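Before you sign for the arm: a buyer's second thoughts

The operations manager at Plovmont has a folder of quotes for automation equipment going back several years. Most of them, she says, have one thing in common. "The robot is on page one with a nice big number next to it. Everything that makes the robot useful is on page six, or it's missing."

Plovmont packs and ships small hardware. When the company started looking at automating part of its sorting and hanging work, she was put in charge of the budget, and she admits she came to it in a bad mood. An earlier purchase, a feeder from a firm that has since closed, still sits under a sheet in the back.

This time she had two suppliers to weigh. Skevov offered a complete cell at a fixed price. Vilitz wanted to begin with a paid trial, in which people do the task by hand with the same kind of gripper the machine would carry, and the recordings are used to train it. She didn't love either offer.

"Skevov told me 40 hours to get it running on our parts. I asked whose parts they got that number from. Long silence." The Vilitz proposal was more open about the labor, she says, but it had its own soft spots. "They quoted the grippers. They did not quote the person holding the grippers. Somebody has to stand there and do it over and over, and that somebody is on my payroll."

She asked to see the work before she paid for any of it, and spent most of a February morning next to the table. What struck her was how much of the setup had nothing to do with a robot -- the rig, the curtains, the rails on the floor, the cables. 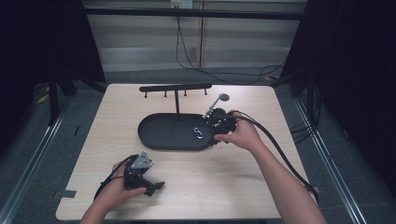
What the quote leaves out

"One clip, one tray, one stand with pegs," she says. "Fine. Now ask what it costs when the clip is a different shape. That's the question I'd put to anybody selling this."

Her own list of missing items is long. Floor space is near the top, along with cables that need replacing and the hours spent sorting good recordings from bad ones. She also wants a line for what happens when the product changes, which at Plovmont is often.

She is just as hard on the payback figures. Skevov's sheet had the cell paying for itself in 1095 days. "That's three years. They wrote it in days so it would look like somebody had measured it." When she ran the math again with a part-time operator and a service contract, the date moved out so far that she stopped.

So is she against the whole idea? She takes a while to answer. "No. I'm against buying it the way we bought the feeder." She thinks the Ryu project, the company's internal name for the plan, may still go ahead in a smaller form. She has asked for 2 changes to the Vilitz contract: a price for adding a new part, in writing, and the right to keep the recordings if Plovmont walks away.

The first came back quickly. The second is still with the lawyers, and she won't release the deposit until she has it. "I've been told it's standard and I shouldn't worry -- I'd like to read the standard, then."

In the meantime the line for equipment in next year's budget has a number in it, in pencil. The line under it, for everything else, is bigger.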